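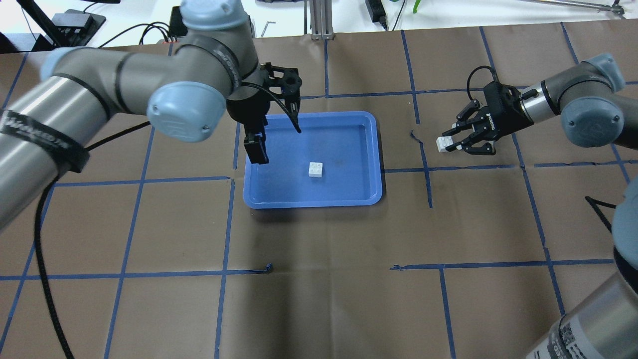

Home | Modules | Handouts | Lab booking
Reading time: 5 minutes

Handout 9: House rules for two arms on one table

Right, week five of you lot asking me why I'm so fussy, so I've written it all down. These are the rules we use in the Canthorpe lab when two arms share a table. They sit on top of the proper safety standards, which you still have to read (sorry!). Think of this as the bit I'd say over your shoulder.

Start with who owns which space. Before any program runs, agree on paper which arm may enter which part of the table, and when. If both need to reach the same spot, one of them waits outside until it's clear, and that wait goes in the code, where the other person can find it. "Mine's usually out of the way by then" doesn't count. I've heard it from very clever people.
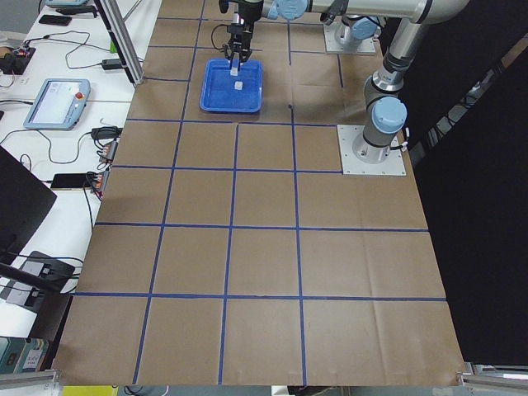 Speed comes next. First run of anything new is slow, and I mean so slow it's boring, with one person on the pendant doing nothing else. No typing, no chatting, no holding a mug. If you change a waypoint, even by a whisker, it's a first run again and you go back to slow. We lost most of an afternoon in November to a tiny change that went straight to full speed, and the gripper fingers weren't cheap.

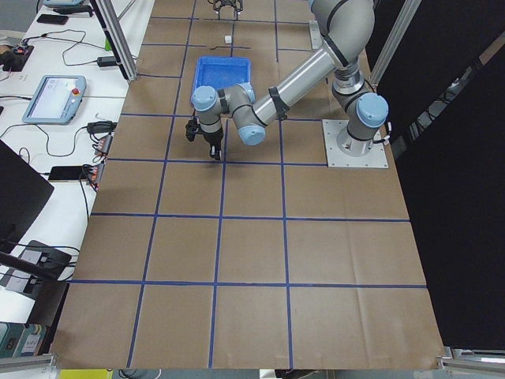

Now, the emergency stop. You should be able to put your hand on it without looking, and you should practise that before you need it. On our pendant it's the red button at the side of the screen, and I'd like the pendant kept on the side desk like that, off the brown paper and out of the arms' way. Mind the cables on that desk too, please. After a stop, walk round, look at both arms, and say out loud what you think happened before anyone resets anything. It feels silly for a week or so and then it's just habit.

Handovers and shared trays are where I get the most arguments. My rule is one gripper low over the tray at a time, and the second one comes down only when the first has lifted clear and its program has said so. Yes, it's slower. On the Duda exercise it adds nearly 13 seconds a cycle, and I can live with that.

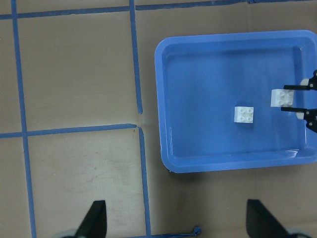

One reply on the module forum put the other side well: if both arms report their positions properly, a fixed waiting rule wastes time, and you'd learn more by writing a decent distance check and testing it. I do like that! Write it, test it in simulation, bring me the log, and I'll let you try it at slow speed with the waiting rule still switched on underneath.

Last thing, the log sheet. Write down the program version, who was on the pendant, and any stop at all, including the daft ones. The Wunard group fill theirs in as they go and it saves them hours later. Sheets live in the folder marked 3519, and blank ones are at the back.

Related items
Handout 8: Gripper force and how to set it
Handout 10: Reading a risk assessment
Alus simulator: getting started
Wunard project: log sheet template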